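Water Hardness Results, Seltthorpe and Brandolness

The July readings for the shared kitchens are in. Samples were drawn from the cold tap at 7 a.m., before first use, and again at noon. Seltthorpe came back at the upper end of the moderately hard band. Brandolness remains soft and needs no change to its settings.

Scale at Seltthorpe is mostly calcium carbonate. It collects first on heating elements and tap aerators, then on anything left to air-dry by the sink. Plastic strainers and colanders show it as a white film near the holes.
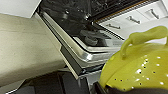 The Mollel softener at Seltthorpe regenerates by volume. Its meter read 1407 gallons at the last cycle, against a set point of 1236, so the valve was late in switching. The set point has been left alone and the valve seal replaced. Salt should be kept above the line marked inside the brine tank. Use pellets only; block salt bridges in this model.

Kettles and coffee makers should be descaled every six weeks with citric acid, two tablespoons to a quart of water. Let the solution stand for 20 minutes and rinse twice. Do not mix it with bleach or any cleaner containing bleach. 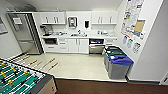

Filter Cartridges

Cernov cartridges, part 2111, replace part 1686 at both sites. The thread is the same but the new housing is half an inch longer, so check clearance under the sink before ordering. Flush a new cartridge for five minutes and write the month on the label.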